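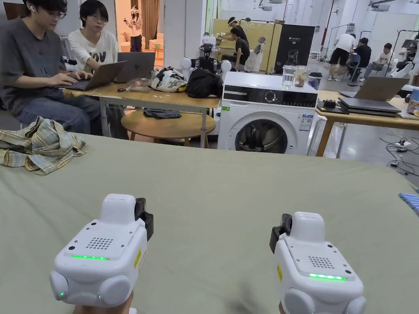
Risari sheet in pale sage green

Risari Flat Sheet, Series 481
Manufactured for Henditz Institutional Linens
Product information revised 6 June 2018

Overview

The Risari flat sheet is a plain-weave bed sheet intended for residential care homes, student housing, training centers and guest accommodation. It is made from a blend of cotton and polyester and is designed for regular laundering in commercial machines. The sheet may be used as a top sheet or as a bottom sheet with folded corners. Customers who prefer elastic corners should order the Risari fitted sheet, which is dyed in the same shades and listed separately under Bed Linen.

Series 481 replaces the earlier Dusthorpe sheet. The two products share the same finished dimensions and may be used on the same beds. Dusthorpe sheets remain available in white only, while stocks last. Shades from the Dusthorpe range were dyed to a different standard and should not be ordered as a match for Risari.

Construction

The top and bottom edges are finished with a hem of 2 inches, stitched with polyester thread. The sides are selvedge and are not hemmed. A colored thread in the bottom hem identifies the size: blue for twin, red for full and yellow for queen. The thread remains visible when the sheet is folded in the standard manner, so that linen rooms can sort stock without opening each piece.

A woven label is sewn into one corner of the bottom hem. It shows the size, the fiber content and the washing instructions. Space is left beside the label for a customer's own mark. Marking can be carried out before delivery at an additional charge – please allow two further weeks for this service.

Colors

Risari is supplied in white, pale sage green, stone and light blue. Pillowcases and fitted sheets are available in all four. Draw sheets are available in white and pale sage green.

Small differences in shade may occur from one dye lot to another. The lot number is printed on the carton. Where a close match is important, customers are advised to order the full quantity at one time and to keep cartons of the same lot together. Screen colors vary, and a fabric swatch will be sent on request.

Washing and care

New sheets should be washed once before use. Colored sheets should be washed separately from white items for the first three cycles. Chlorine bleach must not be used on sage green, stone or light blue. Oxygen-based products are suitable for all colors when used at the dose given by their supplier.

Tumble dry on a medium setting and remove promptly. Sheets left in a hot drum will crease and may need pressing. The fabric can be ironed or passed through a flatwork ironer while slightly damp. Starch is not recommended.

Some shrinkage should be expected during the first washes, and the finished dimensions include an allowance for it.

Packing and ordering

Sheets are packed in cartons of 40, one size and one color to a carton. Part cartons are not supplied. Orders of 1000 sheets or more may be delivered in stages to one or several addresses, under a single purchase order. A delivery schedule must be agreed before the first shipment leaves the warehouse.

When ordering, please state the series number, the size and the color. Orders that give only a color name will be held until the size is confirmed.

Returns

Unopened cartons may be returned within one month of delivery. Washed or marked sheets cannot be accepted unless a fault in weaving, dyeing or stitching is found. Claims should include the carton lot number and one sheet showing the fault.

Prices are reviewed each January. Quotations issued before the review remain valid until the date printed on them.

Related products

Risari fitted sheet
Risari pillowcase
Risari draw sheet
Sandhu cellular blanket
Sandhu mattress protector, quilted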